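Speaker notes — Shared kitchens: the sink, the bench and the bin
Mastmont community hall, 3/13/20
Talk length 60 minutes, including questions

Before starting
Check the clicker. Put the handouts on the chairs. Water on the lectern, not near the laptop. Ask people at the back if they can hear.

Opening (3 minutes)
Good evening and thanks for coming. I look after the kitchens at the Lultitura building and I have done the same job at two smaller sites, Yap and Zotimdale. Tonight is about keeping a shared kitchen tidy when a lot of people use it and none of them think of it as theirs.

I am not going to talk about deep cleaning or pest control. If you want the pest control material, it is on the back page of the handout. Tonight is the everyday mess — wrappers, mugs, crumbs, the tea towel that never gets washed.

Slide 2: Where mess starts
Ask the room: what is the first thing left out in your kitchen? Take three or four answers. Usually it is mugs. Let them talk.

Then say: at Lultitura I kept a log for 14 working days last June. I walked through at the end of lunch and wrote down what was left and where. Mugs came first. Second was food packaging, and most of it was left beside the sink.

Pause here. People often expect the tables to be the worst spot. In our building the tables were fine. People carry their things off the table and get as far as the sink.

Slide 3: Why the sink
Three things I noticed. People go to the sink to rinse a hand or a spoon, and they put the wrapper down to do it. Once it is down it stays down. And a wrapper beside a sink tells the next person that this is where wrappers go.

Mention the Zotimdale bin. It was under the bench behind a cupboard door, at the far end from the taps. To use it you had to open a door with a wet hand. We took the door off. That cost nothing and it did more than any sign we had put up.

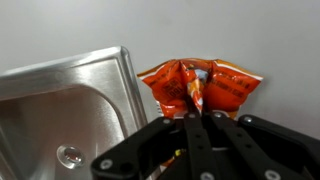 Snack bags deserve their own few minutes. They are light and they spring open again after you scrunch them, so they take up more of the bin than they should. They also hold crumbs and salt, and if one tips over on a wet bench you have a paste to wipe up. An orange bag like this one, crumpled through the middle and right by a stainless steel sink, is what I would call a typical find. Fold it in thirds, then tie it in a loose knot or tuck the end in. Tip the crumbs into the bin first and not into the sink, or the strainer will be full by the end of the day.

If there is time, do the folding demo. Spare bags are in my blue tote. Hand a few out and let people try it.

Slide 4: Soft plastics
Someone will ask if the bags can be recycled. Say that it depends on the local service and they should check with their council before putting up a label. At Yap we had a soft plastics tub for a while. It filled up with everything, including a banana, and we took it away. I would try it again with a narrower opening.

Slide 5: The bench either side of the sink
Keep one side clear and leave the other for the drying rack. If both sides have things on them, people start stacking in the bowl of the sink. After that the washing up doesn't get done, as you can't fill the sink to do it.

What I allow on the bench: dish liquid, one brush, hand soap, a cloth on a hook. The cloth gets changed every morning. Sponges I have given up on.

Stainless steel shows water marks. Wipe it dry at the end of the day with an old tea towel and it will look looked after. People leave less behind on a bench that looks like that. I can't prove it but I have seen it at all three sites.

Slide 6: Signs
Keep this short, it can run on. We had 13 signs in the Lultitura kitchen when I started. I took down all but two. One says which bin is which. The other says where the dishwasher tablets are kept. The rest were people telling each other off.

Slide 7: The end of day round
Read out from the slide:
Clear the sink and the bench beside it.
Packaging into the bin, crumbs out first.
Empty the strainer.
Wipe, then dry.
Swap the bin bag if it is more than half full.
Run the dishwasher even if there is room left in it.

It takes me 16 minutes at Lultitura, less at Yap where there is only one sink. Tell them to time their own before they roster it, or people will feel short-changed.

Slide 8: What did not work
The fine jar. The photo wall of dirty mugs — this caused a proper argument and I would not do it again. Giving everyone a mug in their own colour worked until the new starters came and we ran out of colours.

Questions
Likely ones: fridges (say Friday clear-outs are a whole other talk, see handout), who pays for bin bags, what to do about one person who won't help. For the last one, say talk to them in private and ask what gets in the way. At Zotimdale it was a sore shoulder and a heavy bin lid.

Stack the chairs after. The key goes back in the box by the side door.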